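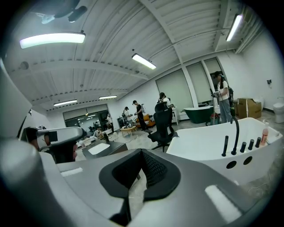
Ticket 517
Site: Fanel showroom, bath floor
Opened: 16 December 2021
Priority: medium, want it sorted before the Cirnus people visit

Problem: faucet set for the white top won't go on. Holes in top too tight or the shanks too fat, can't tell wich. Paulauskas says their set fits any Brumov top. Doesn't.

Log

Checked the order. Top is code 301, faucet set ordered seperately in May. Nobody matched the two, far as I can see.

Tried it without the rubber washer. Drops further, still binds. Put the washer back.

Called Paulauskas. On hold 18 minutes, then told to "check for burrs". No burrs.

Freestanding tub and the black vanity with the white basin -- not part of this ticket, leave where they are. Somebody asked twice.

Power strip is down on the tile with the white cables looped out beside it. Separate from the faucet problem but needs to go against the wall before any water gets hooked up. Adding it here so I don't open another one.

Black parts are lying on the counter by the two oval holes. Please don't box them up, returns wants the full set together. 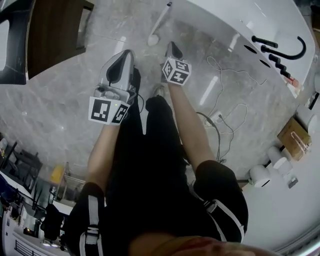
Brumov support wrote back that an oval cutout takes the adapter plate, sold with the top but packed in its own bag, and asked if anyone had looked under the foam in the carton. Do not file or drill the top, they said, it voids the cover.

Went through the carton. No bag. Asked them to ship a plate, quoted 301 again.

Also asked if the plate comes in black. No answer on that yet.

Status: waiting on part. Power strip still open.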